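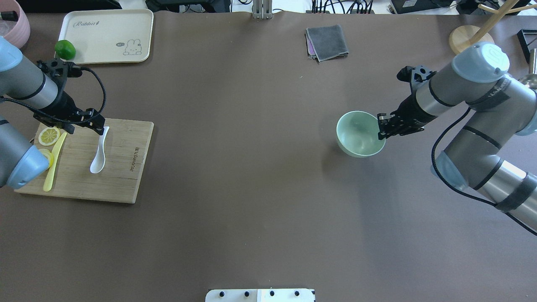
November 1, 2025
Bimanual bench, software notes
In: me (Anas), Reshma until lunch, Afiq remote

Carried over from Thursday: the left arm stalls at pre-grasp over the spoon. The right arm closes on the rim of the mint bowl, reports done, and then the left one hangs above the spoon end until the watchdog kills the plan. Same thing on the first try today, so at least it is repeatable.

Pulled the planner log before touching anything. The left arm is waiting on a "scene settled" flag that perception only raises when every tracked object has kept its pose for 8 frames in a row. The spoon never gets there. White ceramic on light bamboo gives poor depth at the rim of the spoon bowl, and the mask flips between spoon and spoon plus a strip of board. The printed lettering on the board makes it worse, as the segmenter likes to grab a letter or two as part of whatever is lying next to it.

Tried, in this order:

Raised the mask confidence cutoff. Spoon disappears entirely in some frames. Reverted.

Median filter on the pose, window of 14. Flag comes up, but the pose lags when the board gets bumped, and the left gripper comes down beside the handle. Usable for a static table only. Left it in the branch behind a switch, off by default.

Changed the settled check so it only looks at the objects named in the current step. This is what it should have been doing all along. The lemon slice, the lime and the Rabbit tray have no business holding up a spoon grasp. Reshma wrote the patch, I reviewed it. The spoon still jitters, but with the position tolerance opened up a little for thin objects the flag comes up and the left arm goes down.

The knife is now the more likely wrong pick. It is pale yellow, the lemon slice is yellow, and it lies close to it. With the prompt "yellow knife" the detector gives one box over both. With "plastic knife" it separates them. Changed the task file to the second wording. Afiq thinks we should stop depending on wording and train a head on our own objects. He is right, but that is January at the earliest.

Arm-to-arm check

The collision checker treats the left gripper cable as part of the wrist cylinder, and the real cable loops well outside that. Nothing has snagged so far. I added a padded capsule on the inboard side of the left gripper link in the Koskela model. Planning with the capsule rejects some of the short paths across the board, and the ones it does return go higher over the table. Fine by me.

Nelli asked whether the right arm can keep holding the bowl while the left plans. It can, but the hold is position only. If the bowl slides, the right arm has no idea. A force threshold on the hold is written up as a ticket and assigned to Veikko.

Scoop step

Moved on to the wrist view after lunch. The question was whether the wrist stream alone is good enough to servo the scoop tip to a given height over the table, without the head view.
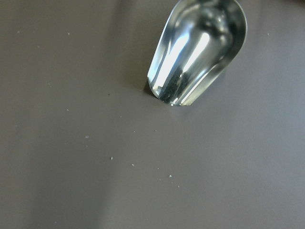

Justdale Robotics Workshop – Manipulation Software Group

Polished steel is about the worst thing we could have picked for this. Long white streaks down the inside of the scoop, blotchy reflections close to the tip, and the edge detector follows the streaks instead of the rim. The left rim is thin and bright and it does track. The right rim is paler and softer and the tracker drops it as soon as the wrist rolls.

What works better is the shadow. There is a soft dark patch on the table under the tip and to the left of it, and the gap between tip and shadow edge is a decent stand-in for height as long as the lights stay put. Hacked up a small estimator: fit the left rim, take its lowest point, find the dark edge beside it, look up the height from a calibration run. Over 1,193 recorded frames it gives a height in most of them and the errors are small when the scoop is close to the surface. Further up the shadow spreads out and the number means little. So: use the arm's own kinematics for the approach and hand over to the shadow only for the last part.

Contact is still ambiguous. From a single frame I can't tell hovering from barely touching, and neither can the estimator. Needs the wrist torque as well.

The small pale specks on the table show up as features and the optical flow locks on to them. That turned out to be handy for motion over the surface, since the table itself is too plain to give any flow at all. Bad for the residue detector though, which only fires on the slightly bigger ones. At this resolution a grain is a few pixels and the detector's minimum blob size is set above that. Lowered it, and it then picked up sensor noise in the darker strip along the left side of the view. Put it back. Also one tiny dark speck near the middle that the detector ignores completely, it only looks for light on dark. Note for whoever takes this over: sign of the contrast should be a parameter.

Tooling

The Zidard recorder wrote the head and wrist streams with different clock offsets again. Restarting the wrist driver first, then the head driver, then the recorder gets them lined up. Doing it in any other order doesn't. Put the three commands in one launch script and deleted the old one from the bench machine so it can't be run by habit.

Celtier viewer crashes if a task file has a trailing comma. Known, not fixed.

To do

Merge Reshma's settled check after Afiq has run it on his recordings.
Cable capsule on the right arm too, that side still has the old model.
Torque gate for scoop contact – me.
Rerun the height calibration with the overhead light off, 2 passes.
Ask Nelli which commit the Thursday logs came from.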